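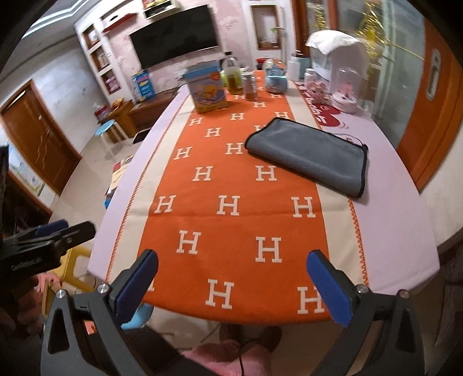
Chamado 198 – Diferença de tonalidade entre lotes de caminhos de mesa

Aberto em: 1 de outubro de 2001
Solicitante: Katia Zuccaro, loja Alldale
Responsável: Leopold Hubmann, Assistência ao Revendedor, Fondeck
Prioridade: normal
Situação: aguardando retorno do solicitante

Relato
A loja informa que os caminhos de mesa com a letra H, fundo laranja, recebidos na última remessa apresentam tom mais escuro que os do pedido de maio. Duas clientes solicitaram troca. A remessa contém 400 peças, das quais nearly nenhuma foi desembalada.

Análise
Foi consultado o registro de tinturaria. Os dois pedidos procedem de banhos distintos, e a etiqueta interna do segundo não traz o código do banho. O setor de Vinzenz Oberholzer comparou 3 amostras sob luz padrão e confirmou a diferença, dentro da tolerância contratual – porém perceptível quando as peças ficam lado a lado.

Providências
1. Solicitada à loja a separação das peças por data de recebimento.
2. Autorizada a troca para as duas clientes, sem ônus de frete.
3. Encaminhado à expedição pedido de reimpressão de 100 etiquetas com o código do banho; as demais seguirão em segundo envio.

Observação
Recomenda-se não lavar as peças antes da troca. Artigos lavados serão avaliados individualmente, conforme as condições gerais de venda.

Pendência
Falta o número da nota fiscal do pedido de maio. Sem esse dado, o crédito não pode ser lançado no sistema.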